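Measuring Coffee Beans by the Spoonful
Guidance sheet for tea points and meeting rooms, Mescombe House

Purpose of this sheet

Coffee at Mescombe House is ground one mug at a time. Beans are measured by the spoonful at the table, held briefly in the mug and then tipped into the hand grinder. The method applies to all floors and replaces the earlier instruction to pour beans directly from the bag. Questions should be sent to Zdzisław Witkowska, Catering Services, extension 304.

What is required

One mug, clean and completely dry inside
One open glass container for the beans
One teaspoon, kept for beans only
One small glass dish on which to rest the spoon
A clear, level table

The bag of Bestlow beans should remain closed in the cupboard while measuring takes place. Only the glass container is brought to the table, and it should not be filled to the brim.

Filling the mug

1. Wipe the table and allow it to dry.

2. Place the mug towards the middle of the table with the handle turned to one side. Stand the beans further back, where a sleeve will not catch them.

3. Take a heaped spoonful. Lift the spoon straight up from the beans and pause for a moment, so that any loose ones fall back into the glass.

4. Bring the spoon over the mug, keeping it level until the bowl of the spoon is above the opening. Lower it close to the rim before tipping. Beans dropped from a height tend to bounce out again.

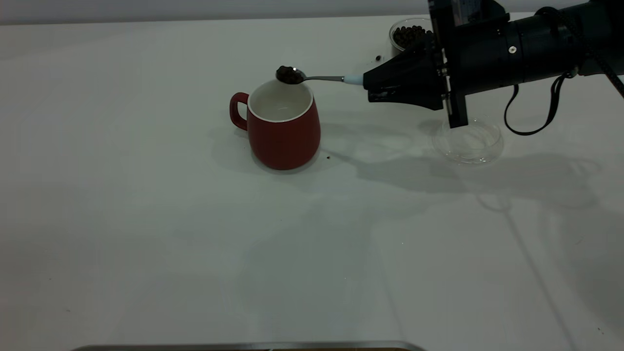

A heaped spoonful held level over the mug, with the bowl of beans at the back of the table.

5. Repeat until the required number of spoonfuls has been reached. Two heaped teaspoons are suitable for a small cup and three for a full mug. Staff who prefer a stronger drink may add a further spoonful, but should check first that the grinder will hold it.

Resting the spoon

The spoon must not be left standing in the beans or laid on the bare table. Between spoonfuls it should be placed on the glass dish. The dish also catches fragments and dust, and is emptied at the end of the morning.

The teaspoons with light blue handles are reserved for this task at every tea point. They should be returned to the Clovimis drawer unit after washing and should not be used for sugar or for stirring.
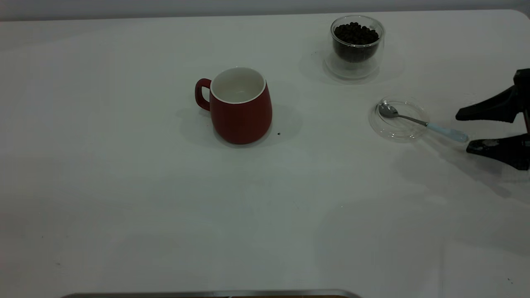
Spoon on its dish, mug to the left, and the beans in a double-walled glass cup.

Stray beans and crumbs should be picked up as they are noticed. A bean that has fallen on the floor is to be thrown away.

Moving the mug

Once the beans have been measured, carry the mug to the grinder before bringing anything else. The spoon and the glass should stay where they are. An empty mug may be lifted by the rim when clearing the table; a mug containing beans should be held by the handle and kept upright. 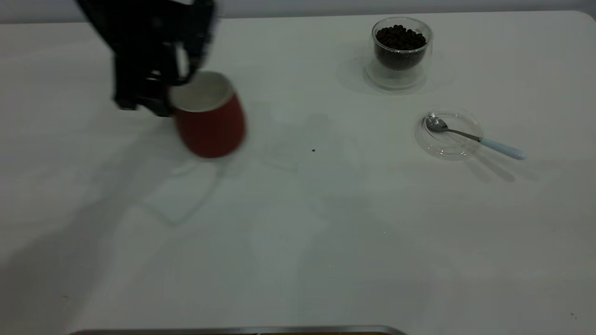 The red mug raised just clear of the table, with the glass cup of beans at the back.

Tip the beans into the grinder slowly and tap the base of the mug once. Grind, brew in the usual way, and rinse the mug with hot water before it is used for drinking.

Clearing away

Beans left in the glass at the end of the day may be kept overnight under a lid. They should not be returned to the bag. Wash the dish and spoon by hand and dry both with a clean cloth.

Replacement glassware may be requested from Purves on form 99. Please state the floor and the tea point.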